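3. How I ended up studying bathroom routines

I should say up front that I came to this topic sideways. My earlier work was on kitchen habits, mostly who puts what back where, and people kept telling me about their bathrooms instead. By January I had a folder of those side remarks thick enough that I gave in and wrote a new interview guide.

The households all came from two apartment buildings, Karkex and Fekholm. Karkex is the older one, with long narrow bathrooms and very little wall space. Fekholm went up later and the rooms are squarer. I sent out 300 letters and got 91 households who were willing to talk to me, which was far better than I'd hoped for! Each interview ran more than 30 minutes, and a few ran so long that I had to come back for the second half.

I asked everybody the same opening question: where does your toothbrush live? It sounds silly, I know. But people have strong feelings about it. Some wanted it out of sight the second they were done, and some told me they'd forget to brush at all if they couldn't see it. Couples disagreed in front of me more than once (I learned to just keep my pen moving). The word I settled on for the second group is "leavers", borrowed from the Arumugam scheme for sorting household objects, which has 4 classes and was built for hallways and coats. It fits bathrooms pretty well if you stretch the third class a little.

What surprised me most was the mug. I had expected proper holders, and the coding sheet had a box for them and no box at all for drinking cups. After the first week I had to add one by hand. People use an old coffee mug, they know exactly which one it is, and it's almost never allowed back in the kitchen. Figure 1 shows the sort of countertop I mean, with the brush standing in a mug on one side and the toothpaste left lying along the front of the basin. 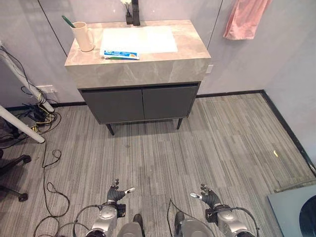 Figure 1. Toothbrush in a mug, toothpaste at the basin edge, and a small vase of flowers near the faucet.

3.1 Coding the answers

I coded every interview twice, a month apart, using the Grilten sheet. The second pass was harder on me than the first. Answers like "it depends who's home" had gone into three different boxes depending on my mood, so I made a separate code for them and went back through the whole pile.

I also dropped the question about guests. People cleaned up their answers the way they clean up their counters when company is coming – I could hear it happening on the recordings – and I didn't trust a word of it. The remaining questions are listed in the appendix in the order I asked them.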